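Laying Out an Oval Table on the Floor Before You Buy
Posted by Sawsan Awwad, 2020-08-06

An oval top takes up less floor at the corners than a rectangle of the same length and width, but the difference is hard to judge from a product sheet. The method below marks the true outline at full size. It takes two people, and the only calculation is a square root.

The worked numbers are for the Cutthorpe top, 70 inches long and 37 inches wide. Substitute your own. If the maker lists the shape as "racetrack" or "boat", the string method does not apply and you will need a paper template.

You will need:
Tape measure
Painter's tape, 1 inch wide
Non-stretch string, 8 feet
Chalk or a soft pencil
Kraft paper, if the floor is carpeted or cannot be marked

Step 1. Mark the center lines
Find the point on the floor where the center of the table will sit. Run one strip of tape through it along the length of the room and a second strip square to the first. Check the angle with the 3-4-5 rule.

Step 2. Find the two anchor points
Take half the length and half the width: 35 and 18.5. Square both, subtract the smaller from the larger, and take the square root. For the Cutthorpe this comes to 29.7 inches. Measure that distance from the center in each direction along the long line and mark both points.

Step 3. Draw the curve
Cut the string so that 70 inches remain between the two ends once they are held down – the free length always equals the full length of the table. Your helper holds one end on each anchor point. Pull the string tight with the chalk and draw one half of the oval, then cross over and draw the other. The curve should meet the short center line 18.5 inches out on each side. If it misses by more than half an inch, the string has stretched or an end has moved.

Step 4. Check the seating
Set chairs around the outline and have someone sit in each position. Allow 24 inches of edge per person.
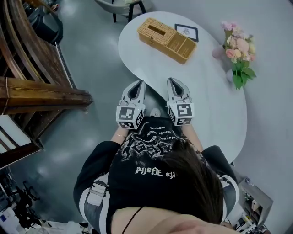
Seated at a white oval table, with the arms out over the near edge.

The perimeter of the Cutthorpe works out to some 172 inches. That is seven places on paper and six in practice, once leg positions are taken into account. On a pedestal base, check the spread of the feet as well. The Matar base has a wider foot than its drawing suggests.

Step 5. Check the clearance
Measure from the outline to the nearest wall or cabinet. Allow 36 inches where people walk behind an occupied chair and 30 inches where they do not. Open every door and drawer that faces the table.

Step 6. Size the rug
Add 25 inches on each side so that chair legs stay on the rug when pulled out. For a 37-inch top the minimum rug width is 87 inches. Thick pile raises the chairs and the table equally, but a rug that ends under the chairs does not.

Leave the outline down for a day or 2 before removing the tape.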